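Setis two-arm kit: progress report on the trial at Reststead
11/11/19
Prepared by Ottar Engebretsen

Thank you again for your patience over the summer, and for the kind note that came with the second payment. When I last wrote, in June, the Setis kit was still mostly in its boxes and I was waiting on a replacement power supply, so it is a pleasure to have some real news this time (most of it good!).

Both arms are now mounted and have been running on most working days. Setup took longer than the brochure led us to hope, and I spent 15 hours on calibration alone, but the supplier's support desk was friendly and stayed on the phone with me through the worst of it. We also tried the Prilus control software that comes with the kit. It is pleasant to use once you know where things are, though the manual is thin and I have started keeping my own notes, which I'm happy to share.

We have logged 872 attempts with soft goods so far, and 194 of those failed. The failures fall mainly into two groups: the fingers close on a single layer of cloth and slide off, or one arm pulls before the other has a grip. Stiffer fabrics do better, and we have moved on to bags, which your team at Han asked about in the spring. Handles are fun and maddening in equal measure, as they hang a little differently every time you set the bag down.
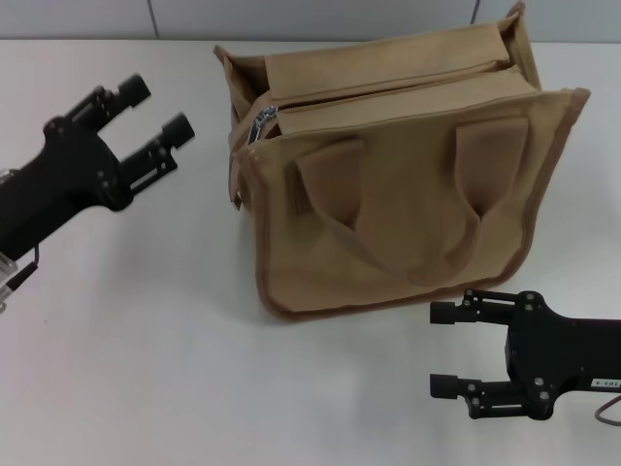

Canvas tote with the zippered top open, a gripper on either side and both sets of fingers apart.

On cost, we are still inside the budget. The one item I had not planned for is fingertips, and I would like to order 38 spares before the winter break if you are comfortable with that.

Next up are closed bags and then lifting with both arms together. I would not recommend buying a second kit until we have those results, but I do like this one very much and would be glad to show it to anybody from your office who is passing through Reststead.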